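Unit 6: Capital planning for a garment-handling cell
Course handout, Ronville stream. Prepared by Nkechi Nwachukwu

6.1 Scope of the estimate

Students routinely price the arm and stop there. In the Briggs costing exercise the arm is one line of the estimate, and the lines that cause trouble later are end effectors, consumable finger pads, workholding, spares, freight and labour for collecting demonstrations. Read the Briggs brief before the tutorial and bring a draft bill of materials with every line assigned to capital or operating.

The task to be costed is domestic folding and stacking: shirts, knitwear and light jackets, handled on a bed or a similar soft surface. A soft surface matters to the budget. Fingertips that close cleanly against a bench will push into a mattress, and the allowance for pad wear and replacement has to be set accordingly. Do not carry over the pad life used in the carton-handling exercise from Unit 4.

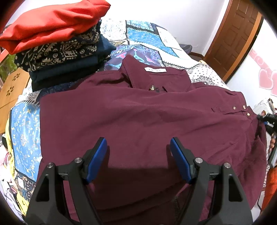

Garment mix comes next. A buttoned shirt with a collar and placket has more stiff features than a plain knit, and the cycle time for one should not be applied to the other. Split the throughput table by garment class before multiplying by shift hours. If a class has no measured cycle time, leave the cell blank and list it as an open item.

6.2 Hand-held units and demonstration labour

Hand-held grippers are budgeted separately from the robot-mounted ones, even where the finger geometry is shared. They are bought earlier in the project and are used by operators in ordinary rooms. For this unit, use the Plakier price list:

Hand-held gripper, each: $359
Finger pad set: $144
Grippers per operator: 2

One operator station therefore comes to $718 in grippers. Add one spare pad set per gripper ($288) for a station subtotal of $1,006. Freight and GST are excluded at this stage and entered on the summary sheet.

Labour is the larger item over any programme longer than a few weeks. Cost it by the paid hour, including time spent resetting garments between attempts. Resetting is real work and is frequently missing from submitted budgets - last year's cohort left it out of more than half the drafts.

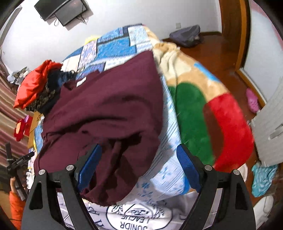
Figure 6.1. Maroon garment heaped on bedding, with one of the gripper's blue finger pads at its lower part.

Room set-up is an operating cost. Bedding, garments, storage and laundering all belong there. Treat garments as consumables with a nominal replacement rate and state the rate.

6.3 One gripper or two

Large items are the usual argument for a second gripper. The argument should be tested against the garment mix from 6.1. If large garments are a small share of throughput, a single-gripper cell with a longer cycle may still be the cheaper option over the life of the equipment.

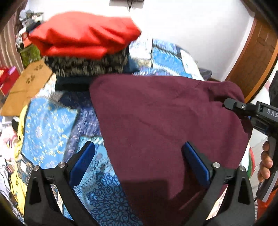
Figure 6.2. Two grippers at a large maroon garment, the second reaching in from the right.

When comparing the two options, hold the labour rate and floor area constant and vary only gripper count, pad consumption and cycle time. The Grevix quotation in the course folder gives an integration charge of $3,334 for the second gripper. It covers mounting, cabling and commissioning, and excludes the gripper itself. Enter it as capital.

6.4 For the tutorial

Submit the bill of materials, the throughput table and a one-page comparison of the two options. Show the payback period in months. State the currency and the date of each quotation - several in the folder lapse in December, and a lapsed price must be flagged in the notes column.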